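Washing and Drying Wool Knits at Home

Wool felts when heat, moisture and agitation are combined. Control any two of these and the fibre will usually tolerate the third. The method below suits jumpers, cardigans and vests in wool or wool blends. Cashmere and mohair follow the same sequence with shorter soaking.

Check the care label first. If the label is missing, treat the garment as hand-wash only.

Fill a laundry tub or large basin with cool water, no warmer than the skin of your wrist. Dissolve a wool detergent with a neutral pH before the garment goes in. Laundry powders containing enzymes are unsuitable, as protease attacks the protein in the fibre. Turn the jumper inside out, submerge it and press down gently several times. Soak for 15 minutes. Do not rub or twist.

Test multicoloured knits for bleeding. Press a damp white cloth against the darkest yarn, on an inside seam, and hold it there for a minute. Any transfer means a cold soak of under five minutes and no resting in a folded state while wet.
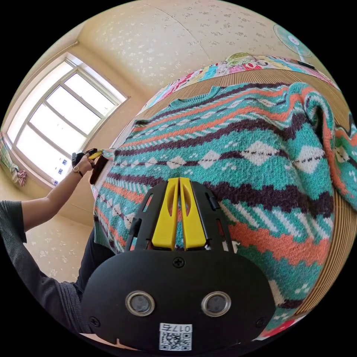 Reading time: 2 min

Banded patterns show distortion sooner than plain knits. A horizontal stripe that runs level from side seam to side seam is a reliable guide when reshaping, and a stripe that dips at the centre front means the body has been pulled lengthwise.

Drain the tub with the garment supported from beneath. Rinse twice at the same temperature as the wash. Lift the whole mass in both hands — never by the shoulders — and press out water against the side of the tub. Lay the jumper on a dry bath towel, roll the two together and kneel on the roll. Repeat with a second towel for heavy gauges.

Dry flat on a mesh rack, out of direct sun. Measure chest width and body length before washing and ease the damp knit back to those figures. Ribbed cuffs and hems should be pushed together, not stretched. Turn the garment over once the upper face is dry to the touch. A thick jumper can take over 37 hours in an unheated room in winter.

Store folded. Hangers leave points at the shoulder and lengthen the sleeves.

Related tips
Removing pilling with a fabric comb
Clothes moths: inspection and freezing
Descaling a steam iron
Airing doonas in humid weather
Re-waxing a cotton coat

Tunby Household Notes — edited by Ludivine Chauvin
Contact | Copyright Tunby | Back to top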